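DREMTHORPE SUBSCRIPTION LIBRARY

Minutes of the ordinary meeting of the Board of Management held in the Upper Reading Room on 2026-09-08

Present: The Chair, the Vice-Chair, the Honorary Secretary and six elected members. The Librarian and the Assistant Librarian were in attendance.

1. Apologies
Apologies were received from two elected members and accepted.

2. Declarations of interest
One member declared an interest in item 6, being a relative of an employee of Nolte, and took no part in the discussion or the vote.

3. Minutes of the previous meeting
The minutes of the meeting held in May were agreed as a correct record, subject to one amendment. In item 9, "the county maps" should read "the county and parish maps". The Chair signed the minutes.

4. Matters arising
4.1 The missing volume of the quarter sessions transcripts had been returned by post without a covering letter. The Librarian had checked it against the shelf list and put it back in the locked case.
4.2 The clock on the staircase was still with the repairer. The Secretary was asked to obtain a date in writing.
4.3 The opening hours board at the street door had been repainted. A member observed that the Saturday closing time was wrong. The Librarian confirmed that it was, and that the painter would return.

5. Librarian's report
5.1 The report had been circulated and was taken as read. Loans for the period stood at 2988, a little higher than in the same period last year. Much of the increase was in large print fiction and in the gardening section.
5.2 There had been 24 new subscribers and 11 resignations. Four of those resigning had moved away from Dremthorpe. The remainder had given no reason, and the Board agreed that the form of resignation should in future have a space for comments.
5.3 Members discussed the overdue notices at some length. The present wording was thought by several to be abrupt, and by one to be not abrupt enough. It was agreed that the first notice should be made milder and the second left as it is.
5.4 The Librarian reported that the transfer of the card catalogue to Mustora had reached the end of the letter M. Progress had slowed over the summer on account of staff leave. Pamphlets bound together under a single title were giving particular trouble, as each needed its own entry. The Board thanked the staff for their patience with this work and asked that the card drawers be kept in the front room, in full use, until the transfer was complete.
Action: Librarian to report on the transfer at each meeting.

6. Roof over the local history store
6.1 The Secretary tabled the quotation from Nolte for renewing the lead in the north valley gutter. The sum was within the figure set aside in May. Scaffolding would stand in the yard for three weeks and the bicycle rack would have to be moved.
6.2 A member asked whether the store should be emptied while the work was carried out. The Librarian advised that the lower shelves could stay as they were under sheeting, but that the newspapers on the top two shelves ought to come down. Space could be found for them in the Secretary's office.
6.3 It was proposed, seconded and RESOLVED that the quotation be accepted, with work to begin before the clocks go back.
Action: Secretary.

7. Lighting
7.1 Briteo had surveyed the ground floor and had recommended replacing all the fittings in the front room and the periodicals room. The Board felt that the proposal was sound as regards the front room. In the periodicals room the existing pendants are part of the original furnishing, and members were unwilling to see them taken down — the matter had been raised by subscribers on a previous occasion and feeling had been strong.
7.2 RESOLVED that Briteo be asked to price the front room alone, and to say separately whether the pendants could be rewired.

8. Finance
8.1 The quarterly accounts were received. Heating costs had fallen, and income from room hire was up. The book fund showed an underspend, which the Librarian attributed to the late publication of several titles on order.
8.2 A bequest of £2000 had been received from the estate of a former subscriber, with a wish that it be spent on natural history. The Board recorded its gratitude. The Librarian was asked to bring forward a list of suggested purchases, to include a replacement for the worn set of county floras.

9. Winter talks
9.1 Five talks had been arranged, to be held monthly in the Upper Reading Room. The admission charge would stay the same, with tea included.
9.2 The Board considered a request for one talk to be held in the afternoon for those who prefer not to travel after dark. This was agreed for the January talk.

10. Correspondence
A letter had been received from a subscriber concerning the noise of the front room radiator. The Secretary was asked to reply and to have the radiator bled.

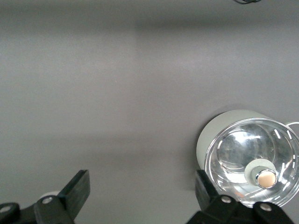
11. Study tables in the Upper Reading Room
The Board returned to the question of the study tables, deferred from May. The leather on the two older tables is beyond repair, and the cost of recovering them was again thought too high. Members were content that the new tops should be plain matt grey, without pattern or marking, as a quiet ground on which to lay open maps and deeds. One member would have preferred green. It was noted that even a short loop of black cable shows up plainly against a grey top, and the Librarian was asked to see that leads for readers' computers are kept to the back of the tables and put away at closing. RESOLVED that two tops be ordered, the older tables to be offered to subscribers by sealed bid. There being no other business, the Chair closed the meeting.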